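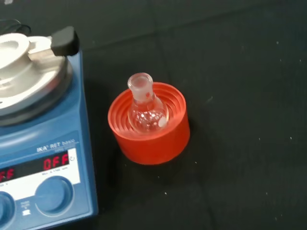 The flask that took its holder along

31st July
By Anum Durrani

Print this item | E-mail this item

You may have heard a version of this one by the coffee machine already, and the version I heard had a fire in it. There was no fire! We lost one flask and most of an afternoon, and we found out something about our stop button that I'm still a bit embarrassed by. I was the one standing there, so I offered to write it up.

For anyone who doesn't come down to the wet bench much: Chaudhry is the robot cell at the end of the Drolstead lab, the one with the black work surface and the blue IKA stirrer. (It's named for the old meeting room we knocked through to make space for it.) It has been running the Plistholm samples since June, and the job is dull in the best way. The arm picks a little round-bottom flask out of its red-orange holder, sets it up over the hotplate, leaves it to stir, and brings it back. Then it does the next one. I had gotten so used to it that I'd started answering my mail in there.

What happened was on a pick, and picks are the part we never worry about. The gripper came down, closed on the neck, and went up. The flask came up. So did the holder. It was wedged onto the bulb like a boot on a foot, and the arm carried the pair of them off toward the stirrer as if that was the plan all along.

Now, the arm checks that it has something in its fingers, and it did have something in its fingers. It doesn't check the weight. As far as the software was concerned this was a lovely pick, and the log for it is green from top to bottom, which I find really annoying to look at.

I got up, and I was maybe two steps away when the holder let go. It dropped straight down, bounced, and rolled off under the bench. The flask got yanked when it went, slid in the fingers, and hung there crooked for a second. Then the arm started its next move, the bulb clipped the edge of the stirrer, and that was the end of the flask. I hit the red button.

The arm stopped dead, just like it should. The stirrer did not. It went on turning at 800 rpm with the heat on and broken glass on top of the plate, with a bar skittering around in the middle of it, and I stood there with my hand on the button waiting for it to quit. It took me far too long to understand that it wasn't going to. I had to reach over the glass and switch it off at the knobs – and no, I shouldn't have done that, I should have pulled the plug at the back. I had gloves and glasses on and I didn't get so much as a scratch. I still don't like thinking about it.

So there are two separate things here, and I'd like to keep them apart.

The first is the holder. Those holders are ridged on the inside, stepped down like a funnel so they'll take different sizes of flask, and the small flasks sit way down in the ridges. If the outside of the bulb is a little wet, or somebody has pushed it in firmly by hand, it can grip. We tried it on the bench afterward with a clean flask and a drop of water, and out of eight lifts the holder came along on four. Dry, and just set down gently, it never did. I was the person loading that day and I had rinsed the flasks and given them a very quick wipe, so you can draw your own conclusions (I have). 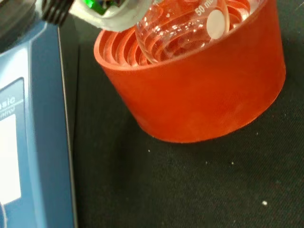 A 50 ml flask down in the ridges of its holder, right under the gripper.

The second thing is the stop button, and it's the one I'd rather you remember. The button cuts the arm. It was only ever wired to cut the arm. The stirrer has its own plug on the wall and the cell talks to it over a cable, so a normal stop at the end of a run shuts off the stirring and heating nicely, and I think that's how we all got the idea that the red button did too. I asked five people in the group what they thought would happen if they pressed it, and every one of them said "everything stops." It's in the setup papers from Lesex, in plain words, on a page I had signed.

Here's where we are. Lesex came back to us the next morning, which was good of them, and they're sending a switched outlet that ties the stirrer to the stop circuit. Until it's in and tested, Chaudhry doesn't do heated runs. Cold stirring is okay as long as somebody is in the room, and by in the room I mean watching and not doing what I was doing. There's a strip of yellow tape on the stirrer plug now. If something breaks, press the red button and then pull the yellow plug. Leave the glass alone until the plate is cool and the displays both read OFF.

On the picking side, we've changed the lift. The arm now goes up a tiny way, waits, gives a slow quarter turn, and only then carries on. It looks kind of silly, like it's unscrewing a light bulb, but we haven't had a holder come up since. I'd also like the holders fixed down to the surface. There's some disagreement about that! Half the group moves them around all day and wants to keep doing it, and I do see the point, so for now we're trying a ring that clamps over the base and comes off by hand.

Please dry the outside of your flasks. Properly, bulb and all, with a fresh wipe, and then set them in the holder without pushing. If one feels snug, take it out and look at it.

A few people have asked if the Plistholm numbers are affected. The one sample is gone and will be made up again from stock. I went back through the other runs from that week and checked the stirring records against the arm log, and they line up, so I'm leaving them in. If you're using that data and you'd sooner see for yourself, come find me and I'll show you both files.

Last bit – there's a near-miss sheet clipped to the side of the cell. It had one entry on it before this, and when I asked around, two of you told me you'd seen a holder twitch on the way up and figured it was nothing. I would have figured the same. Write it down anyway, even if it's only three words. And if anyone finds a stir bar under the bench over by the sink, it's ours and I'd like it back.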